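Pikent bowl-pick set, readme

Hi! I'm Maeve Gallagher, and I put this set together with Rodel Manalastas over most of August. If you only came for the files, skip to the folder notes. If you're planning to train on them, please read the part about the stall first, because it touches a lot of episodes and I'd hate for you to find it the way I did (at eleven at night, with a cold slice of pizza).

Last edited 2024-08-19.

What you get

1852 episodes of small tabletop pick and place work, done by teleoperation. Of those, 1504 are in the clean folder and the rest are in a folder called stall. The clean ones are what you'd expect. The stall ones all have the gripper fault in them somewhere, or happened so close to it that I don't trust the joint readings. I kept them in the download since a couple of people had already asked for failure data, and because I spent so long labeling the things that deleting them would have hurt.

Each episode has the video, joint positions, commanded positions, gripper current and a short text label. Everything is logged at 30 frames per second. The joint log and the video share a clock, so you shouldn't need to line them up yourself. If you see drift, tell me! I thought I'd killed that bug back when we were still on the old Cimis logger.

What went wrong

Short version: the gripper servo would quit holding partway through a grasp, the software would carry on as if it were still squeezing, and then the arm would lift away with nothing in it. Or worse, it would come back to life mid-lift and snap shut.

Longer version. We noticed it first as a string of dropped objects, and I blamed the operator, who was me. Then Rodel had a go and dropped things too, which made me feel a lot better. He plotted commanded position against actual position and there was a flat spot, plain as day: the command line kept going down and the real one just sat there. The current went to almost nothing over the same stretch. A servo that's squeezing hard against something should be pulling more, so that was our clue it had lost power or gone into its own protection mode.

We chased the wrong thing for a good while. I swapped the power supply. I swapped the USB hub. Dwight Gauthier lent us a spare servo from his own build and the fault followed us right onto the new one, so it wasn't a bad motor (sorry, motor). Leonora Castillo finally asked whether it only happened with the arm in certain poses, and of course I had never sorted the episodes that way. I did, and nearly every stall was in the low reach, with the wrist rolled over.

In that pose the lead pulls tight. The connector at the servo end was backing out a hair and making contact only when it felt like it. A new lead with more slack, plus a dab of hot glue on the connector, and we haven't logged a stall since. I'm not promising it's gone forever, only that it hasn't shown up in the last 400 episodes.

The part that bothered me

Dropping things is annoying. The snapping shut is what made me stop collecting for a few days. When the servo reconnected, it went straight to the last commanded position at full speed. If you'd reached in to fish out a dropped object, your hand was right there. I got pinched once. It didn't break skin, but I said a word and Rodel laughed at me, and then he stopped laughing and we went and fixed it.

What changed on our side:

The gripper now reads back its position before it's allowed to move after any dropout. If the readback and the command disagree, torque stays off until someone presses a key.

There's a torque limit on closing. It's set low enough that I've let it close on my finger on purpose, and it was fine.

Hands stay out unless the power switch is off. Yes, even for a second. I know, I know, you were only going to nudge it.

If you're running the Solwood control scripts from before this release, you do not have the first two. Please update before you copy our setup!
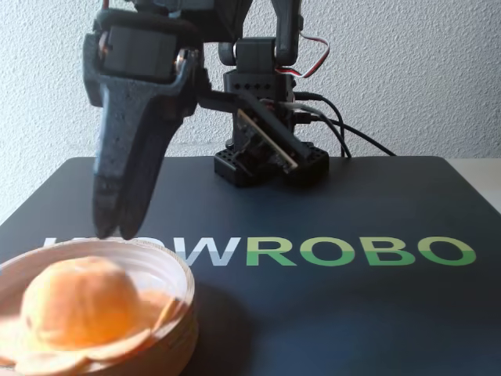
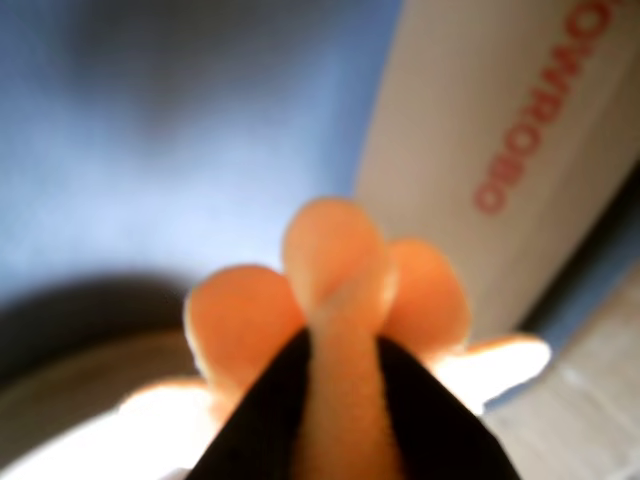
I want to say something about labels too, because I went back and forth on them. Every episode in the stall folder has a field called stall_start, which is the frame where commanded and actual position first part ways. I marked those by hand and Remedios Javier checked a batch of them against the current trace. We mostly agreed to within a few frames. Where we didn't, I took her number, because she's more patient than I am.

There's also a field called recovered. It's true if the servo came back before the episode ended and false if it stayed limp. Don't read it as "the pick succeeded." A few of those episodes recovered and then flung the object off the board, so go by the outcome field for that.

Folder notes

clean: no fault in the logs. Some of these are still failed picks, the ordinary kind where I was just clumsy. Use outcome to filter.

stall: has the fault, or sits next to one that does.

calib: one calibration file per collection day. The gripper zero moved a little after we changed the lead, so use the file that matches the date in the episode header. Mixing them will give you fingers that never quite close.

tools: a plotting script and the little checker Rodel wrote. The checker flags any stretch where the command moves and the joint doesn't, and it works on other people's logs too if the columns have the same names. Run it on yours. Dwight did and found two bad leads he didn't know he had.

Known problems

Gripper current is noisy in the earliest episodes. I smoothed nothing, so do that yourself if you need it.

A handful of text labels say "boll" where they should say "bowl." I keep meaning to fix it.

The Dmytriv loader reads recovered as text, so "false" comes out as true. Cast it yourself until they merge the patch.

If you find a stall in the clean folder, send me the episode number and I'll move it over in the next upload.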